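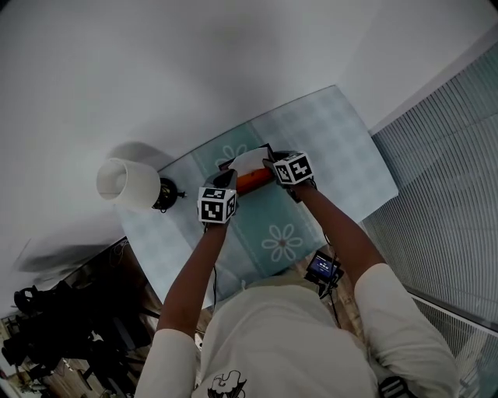 How does Kesura know where each gripper is when there's no robot arm to ask?

It reads the square markers on top of each gripper, works out a pose from every face it can see, and blends that with the motion estimate from the gripper's own camera. The output is one smooth track per hand, in a shared table frame, ready for training or replay.

Kesura: two-handed pose tracking for hand-held grippers

Kesura turns raw recordings from a head camera and a pair of grippers into clean trajectories. It started as a weekend script by Stijn Dekker for lining up clocks and grew into a full pipeline. We use it every day and we love working on it!

What you get

Pose tracks for the left and right gripper at 20 Hz, jaw opening over time, and a confidence value for every sample. Tracks are plain CSV, so you can open them in whatever you like. The replay tool, Dovel, loads the same files and drives a simulated pair of arms through them.

How the tracking works

Each marker cube is treated as one rigid body. A single visible face is enough for a pose, but two faces at once give a much steadier one, especially in rotation. The solver (it lives in verhoeven/solve.py, named after the street our first office was on) takes all the corners it finds and fits the cube in a single step. When the marker drops out, the gripper camera carries the track until the cube comes back. Gaps up to 2 seconds are bridged this way, and anything longer is split into separate segments.

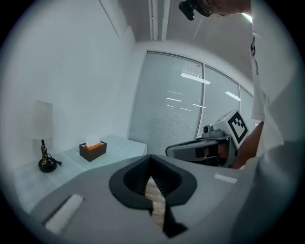

Gripper-to-gripper sightings are the newest part of the tracker, and the one we're most excited about. With both hands working at the same table, one gripper's camera often gets a view of the other. The marker on the far gripper is then a direct measurement of where the hands are relative to each other, with no trip through the head camera at all. A view like this one, with the patterned square up on its white box and the other gripper's dark jaws turned toward the table, is a great candidate: the thick black border is what the detector looks for first, and the blocky pattern inside gives the ID. Turn it on with use_cross_view: true in the config. In our Bemer test set it cut the relative position error to roughly 9 mm on the worst clips, and the two tracks stopped drifting apart during long lifts.

Getting started

Install with pip install kesura, then run kesura calibrate once for each gripper. Move the gripper slowly through its range and tilt it so that different faces of the cube come into view. After that:

kesura sync session/
kesura track session/ --hands 2
kesura export session/ --format csv

Sync has to finish before track. If you skip it, track will stop and tell you so.

Known problems

Bright reflections on a marker can wash out its corners. Lower the exposure before you touch the detector settings.

Left and right can swap if both cubes were printed with the same IDs. Run kesura check-ids to catch this early.

Cross-view uses more memory than we'd like. A fix is planned for October, along with a faster corner refiner that is already on the dev branch if you want to try it. Bug reports with a short clip attached are very welcome!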